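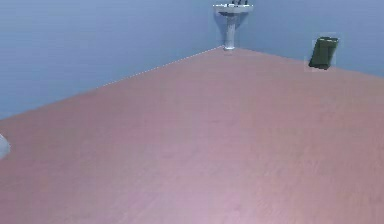

在家里造一台机械臂,是应该先买零件,还是先写仿真?

先写仿真。零件可以同时下单,不过在第一只舵机通电之前,手臂最好已经在虚拟的房间里伸展过、碰撞过、卡住过很多回。虚拟的碰撞不花钱,还能反复重来,每一次都会留下可以查的记录。

第七章 给手臂一间屋子

本章要点
从图纸到仿真模型的转换
房间、门与障碍物的建模精度
末端与台面的接近过程
仿真与实物之间的差距,以及怎样把它量出来

前面几章里,我们一直在工作台上打转:选电机、打印连杆、压轴承、接总线。如果你跟着做到了这里,手边应该有一条叫 Bangera 的手臂,七个关节,外壳也许是灰的,也许像 Skedbridge 工坊里那一条,因为换过耗材,上下两截颜色都对不上。它能动了!你在命令行里敲一个角度,它就老老实实地转过去。第一次看到它抬起来的那个晚上,很多读者会兴奋得睡不着,我自己也是这样。

可是接下来呢?一条只会在桌面上点头的手臂,很快就会让人觉得不满足。我们想让它去开一扇柜门,想让它从台面上取一件东西,想把它装到底盘上,让它穿过走廊。一旦有了这样的念头,手臂就不再是唯一要考虑的对象了,周围的屋子也要一起算进来。墙在哪里,门开到多大,角落里立着什么,这些事情都会变成方程里的约束。

所以这一章要做的事,是给手臂搭一间屋子。屋子不必漂亮。地面可以只有一种颜色,墙可以光秃秃的,角落里放一只立柱式洗手盆就已经很有用:它上宽下窄,盆沿向外伸,下面却空着一大块,正好可以检验碰撞检测写得对不对。初学者常常图省事,用一个大方盒子把整只洗手盆罩住,结果底盘明明可以从盆沿下方擦过去,规划器却坚决绕远路。等你把盒子拆开,一个给盆,一个给立柱,路径一下子就顺了,那种痛快的感觉,值得自己试一次。

7.1 从尺子开始

搭屋子的第一步和计算机没有关系。请找一把卷尺、一张纸和一支软铅笔,把你准备让手臂工作的那块地方量一遍。从门口量起,沿着墙走一圈再回到门口。最后一段的终点如果和起点对不上,就说明中间有一处量错了,或者墙角不是直角。老房子的墙角经常不是直角,这一点请有心理准备。

量的时候,每一面墙记下长度,每一扇门记下四样东西:门洞宽度、门板厚度、铰链在哪一侧、最大开启角度。门板厚度最容易漏。我第一次在 Skedbridge 画工坊平面图时就漏掉了,门板在模型里薄得像一张纸,仿真中的底盘欢快地从门边穿过,到了真实的走廊里,轮罩在门沿上刮下一道印子,现在还在。

高度同样重要。对于只在地面上跑的小车,二维地图足够了;手臂却会举起来,会往前探,肘部会往外拐。墙上突出的画框、柜门上的拉手、架子的下沿,凡是落在手臂活动高度之内的,都要在图上标出离地的距离。暂时拿不准要不要标的,先标上,删掉一个多余的障碍物总比事后补一个容易。

量完之后,把数据写进场景文件。本书使用的仿真前端是 Pallell,它的场景文件就是普通文本,一行一个物体,先写形状,再写尺寸,然后是位置和朝向。你完全可以用别的软件,思路是一样的。有一条习惯希望你从今天就养成:单位统一用米,角度统一用弧度,并且在文件第一行写明。我见过一条手臂在仿真里像高塔一样立着,把整间屋子顶穿,查了一个下午,最后发现连杆用的是毫米。

7.2 门是会动的墙

墙和地面写好了,就可以把门装上去。对于规划器来说,门有些特殊:它占着空间,可是占的位置会变。最简单的处理办法是把门固定在某个角度,当成一块斜放的板。这个办法笨,但是管用,建议所有人从它开始。等固定的门跑通了,再把铰链换成真正的转动关节,给它加上阻尼和角度限制。

转动关节的轴线要放在铰链的位置,不要放在门板的中心。听起来像废话,可是许多建模工具默认把原点放在物体中心,你一转,门就像旋转门一样打着圈转起来,半边门板还会扎进墙里。遇到这种情况不用慌,把原点移到铰链边,问题就消失了。

视线也会受门的影响。相机装在手臂上,门板一斜,后面的东西就被挡去一截;相机往前挪一点,刚才看不见的又露了出来。走到半开的门前,视野里会同时有近处的门板、中间的一片地面,还有门洞另一头的另一间屋子。人看这种画面毫不费力,程序却要花不少功夫才能分清哪些像素属于近处,哪些属于远处。颜色鲜明的物体在这里很有帮助,一把红椅子放在远处的屋里,从浅色的墙和地面之间一下就能跳出来,用来检查深度估计再合适不过。

门边的小零件也别忽略。锁舌、钩子、拉手,这些东西个头小,却恰好长在手臂最想靠近的地方。我的建议是把它们单独建成物体,碰撞体用细一点的胶囊或者方块,外观可以粗糙,位置必须准。
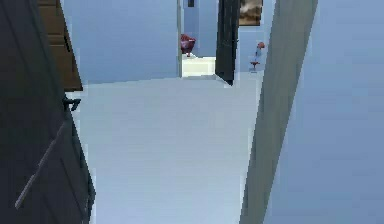 7.3 手指落到台面

穿过了走廊,手臂终于要干活了。这一节的任务听起来很朴素:让夹爪的手指下降,在离台面很近的地方停住。朴素归朴素,我认为这是全章最有意思的一节!前面所有误差,卷尺的误差、连杆打印的误差、舵机的空程,全都会在这最后一小段距离里现身。

我们使用的夹爪是 Flanent,两根手指平行开合,图纸在本书附录中。手指的末端做成平的,这样和台面之间的夹角一眼就能看出来。末端若与台面平行,说明腕部的姿态解对了;若一边高一边低,多半是腕关节的零位没有标好。请先在仿真里故意给腕部加一个小的偏角,看看末端斜成什么样子,记住它。以后在实物上看到同样的斜法,你马上就知道该去查哪里。

下降的过程分成快慢两段。快段用位置控制,从预备高度直接降到台面上方;慢段改用小步长,每走一步就读一次关节电流,电流超过阈值立即停止。仿真里没有真正的电流,Pallell 给出的是关节力矩,两者之间差一个系数,系数的标定方法见第四章。没有做标定的读者,请现在回去补上,这一步省不得。

还有光线。台面如果带一点光泽,灯光会在上面照出一个亮斑,亮斑周围的颜色被冲淡,手指投下的阴影又把另一块颜色压深。靠颜色来判断台面边缘的程序,经常在这里出错。不妨把仿真里的光源挪几个位置,再让识别程序跑一遍,看它在哪一种光照下最先认错。阴影本身倒是个好帮手:随着手指下降,影子和手指末端会越来越靠近,用它来粗略核对高度,效果好得让人惊喜。

第一次练习时,台面上什么都不要放。没有物体,就没有抓取成功与失败的干扰,你可以把全部注意力放在那一条缝隙上。缝隙收得稳不稳,停下之后手指有没有继续往下沉,反复几次高度是否一致,都写进实验记录。 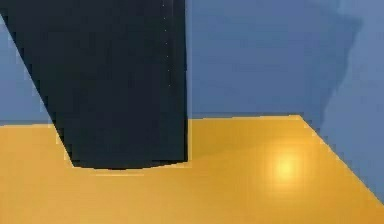

Teemu Laaksonen 在读完本章初稿后来信说,他不赞成把慢段的停止条件完全交给力矩。在他看来,家用手臂的减速箱摩擦太大,手指还没碰到东西,力矩读数就已经在跳,阈值设低了会半路停下,设高了又会压坏台面。他的做法是在手指内侧贴一片薄膜压力传感器,力矩只当作后备。他还补充道,十一月的车库里润滑脂变稠,夏天标好的阈值到那时根本不能用。

这个意见很有分量,我把它留在正文里,没有改写成脚注。薄膜传感器便宜,接线也简单,手头宽裕的读者完全可以照做。本书仍然从力矩讲起,考虑的是先让你看清楚摩擦到底有多大。具体的做法是让手臂在空中做同样的下降动作,下面不放台面,把力矩曲线存下来;再放上台面做一遍,把两条曲线叠在一起。没有台面的那一条就是摩擦和重力的底色,两条曲线分开的地方,才是接触。如果底色里的毛刺已经和接触信号一样高,那就说明 Teemu 的担心在你的手臂上成立,请直接跳到 7.5 节,那里有传感器的接法。

7.4 动手之前的准备

进入正式的实验之前,请核对下面这些东西是否齐备。

房间的手绘平面图,门的四样数据都已填好
Pallell 场景文件,第一行写明单位
Bangera 的关节零位表,最近一次拆装之后重新标过
Flanent 手指的图纸,以及实际打印件的测量长度
一块平整的台面,固定牢靠,用手推不动
急停按钮,装在不用伸手越过手臂就能按到的位置

打印件的长度请用卡尺量,不要抄图纸上的数。打印出来的手指往往比图纸短一点,两根之间也可能有差别。把实测值填进模型,仿真里的末端位置才对得上真实的末端。

在共享工坊里做这个实验,还要多考虑一层:同一张台子上可能有别人刚用过的夹具,灯也可能被人转过方向。Skedbridge 的习惯是,谁启动手臂,谁先喊一声,旁边的人应了再通电。在家里也可以照此办理,尤其是家里有猫的时候(猫对正在下降的夹爪有极大的兴趣,应不应声就另说了)。

7.4.1 热身练习

打开场景文件,把洗手盆的碰撞体从一个方盒子改成两个,比较修改前后底盘的路径。把两条路径画在同一张图上,标出它们开始分开的位置。

把房门依次固定在几个不同的角度,记录手臂相机在每个角度下能看到远处屋子的多少。找出门洞另一侧的标志物刚好被门板完全挡住时的角度,再用手绘平面图推算同一个角度,看两个结果差多少。

给腕关节加一个小偏角,让手指下降到台面上方停住,从侧面保存一张画面。撤掉偏角,再保存一张。把两张画面收进实验记录本,7.6 节调试实物时要用到它们。

做完这些练习,就可以翻到 7.5 节,给手臂接上电源了。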